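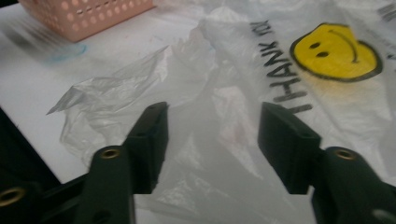
Photo: Noémie Kowalchuk

Bunier workroom: bench and work surface inspection
Date of inspection: September 12, 2021
Inspected by: Henrique Abreu
Copy to: Celeste Magalhães

Mark each line Pass, Action or N/A. Comments are required for every Action.

1. Work surface

1.1 White top smooth, no chips or lifted edges within reach of the user. Pass.
1.2 Surface clean. Action. Faint greyish smudges on the white top. Wipe down with the general cleaner and a soft cloth. No scouring pads.
1.3 Clear working area kept at the front of the bench. Action. Top is cluttered. Return anything not needed for the current job to the shelves.
1.4 Translucent plastic folded or binned after use. Action. Some left on the bench. Keep sheet material off the floor, where it is a slip hazard.

2. Lighting

2.1 Light adequate for close work. Action. Dim at bench height. Tube on the window side to be replaced and the diffuser washed at the same time.
2.2 Switch accessible without leaning over the bench. Pass.

3. Electrical

3.1 Sockets secure to wall, no cracks. Pass.
3.2 Extension leads fully unwound and not run under the bench. Pass. One 10 m lead, label legible.
3.3 Portable appliances within test date. Action. Label missing from the Jomix heater. Taken out of use until tested.

4. Storage

4.1 Shelves fixed at both ends. Pass.
4.2 Heavy items on the lower shelf. Pass. Nieto cabinet reloaded after the last visit.
4.3 Liquids closed and labelled. Action. 2 bottles of cleaner without labels. Discard contents.

5. Access and exit

5.1 Walkway behind the bench at least 100 cm. Pass.
5.2 Door opens fully. Pass.
5.3 First aid box stocked against the list inside the lid. Action. Plasters low, eyewash in date.

Comments

Items 1.2 to 1.4 can be closed by the bench user. Item 2.1 is with Rochelle Te Moana, who holds the spare tubes. Item 3.3 stays open until the heater has a test label; do not plug it in to check whether it works.

The next full inspection is in October. Lukian Hrytsenko will recheck the open items before then and initial each one on the paper copy kept by the door.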